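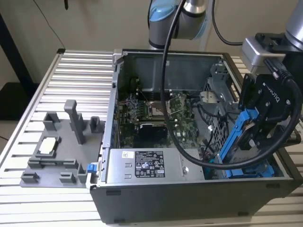
The tower on its side with the panel removed and the blue drive caddy in the drive bay.

Notes on dismantling an office desktop

Regular readers will be aware that this site has, over the past year, set down my experience of keeping older office equipment in service. The present entry concerns the dismantling of a desktop tower, one of a batch released by Bianchini when its accounts office in Tikley was refitted in March. The batch was offered for parts, and I undertook to prepare the machines so that the useful components could be passed on and the remainder sent for recycling.

The work was carried out over several evenings and concluded on a Thursday. I record the method here in the hope that it may be of service to others who have a similar machine under the desk and have been putting off the task.

Before any case is opened, the mains lead should be removed and the power button held down for a few seconds. I then leave the machine for 30 minutes, during which I complete the paper label. Each label carries the name of the former user where known, the parts to be kept and the parts to be discarded. My colleague Gerardo Sanna considers the labels excessive. I have found them indispensable, particularly when work is interrupted and resumed on another day.

I lay the tower flat with the open side uppermost. Working on an upright case is possible, but small screws fall into the power supply and are tiresome to recover. A slotted table top has the same fault, and I would advise anyone using one to keep a shallow dish to hand.

The order I follow is: processor, memory, drive, expansion card, power supply, board. The processor is taken first while the board is still firmly held by the case. Once it has been lifted out, the socket should be treated with great care, and a plastic cover fitted if one is available. I had mislaid mine. Lino De Luca kindly supplied a bag of 17 covers from his own stores, of which I have so far used a modest number.

The drive deserves rather more attention than it usually receives. In this pattern of case it sits in a blue plastic caddy, and the temptation is to pull at the caddy straight away. The two leads must come off first. I take hold of the plug itself, never the wires, and draw it away squarely. A connector which has been levered sideways may look perfectly sound and still fail later.
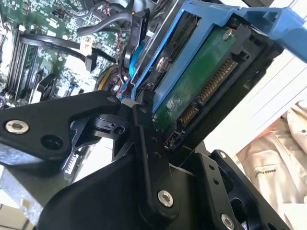 I leave the drive in its caddy until it is on the bench. The plastic protects the edges, and the circuit board on the underside is easily scratched by a careless thumb or a stray screwdriver. The row of gold contacts should not be touched. Should dust have collected there, a soft dry brush is sufficient.

Data is a separate matter and ought to be settled in advance. Bianchini had asked that every drive be wiped before it was passed on, and a written record kept. I used Endel for the purpose and allowed 90 minutes for each drive, although the older ones took longer. Any drive that could not be wiped was set aside for destruction.

Loose wiring is the last point I wish to mention. The yellow and black power wires are best gathered with a reusable tie and folded back over the power supply before the board is lifted. I neglected to do so on my first machine and spent much of the evening freeing a plug that had caught beneath the edge of the board.

The caddies have been retained. Trunisus, which accepts the empty cases, does not require them, and they are useful spares for anyone who still runs the same model. The cases themselves are to be collected at 1630 next week from the side entrance, and I shall write separately about the memory once it has been tested.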